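Receiving station project, group 6 – final report
Heledd Trevor, Eifion Lewis, Viera Jireš

Aim. Pick up weather satellite passes from the school roof at Grellport and turn them into cloud pictures the geography classes can use. Low orbit only, no dish.

Setup. Antenna is a V-dipole on a 30 cm board. Receiver on loan from Voyle, laptop downstairs. Cable run too long at first, lost most of the signal. Moved the laptop up to the attic and it got better.

Results. Evening passes worked best. Low passes to the west useless – the gym roof is in the way. Decoding with Olley was fine once the clock was set right, we had it an hour off for most of July. Clouds over the coast came out clear, land edges less so. Noise bars in nearly evry image, probaly the attic lights.

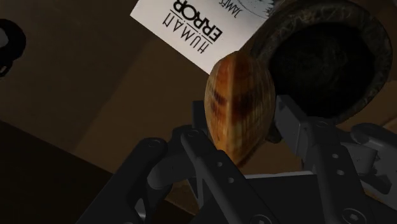
Cost. 125 for parts, out of a budget of 300. Remainder should go on a filter and a proper mast.

Still to do. Write up the pass log, label the coastline, ask Mr. Prosser about leaving the antenna up over winter. Viera has the raw recordings.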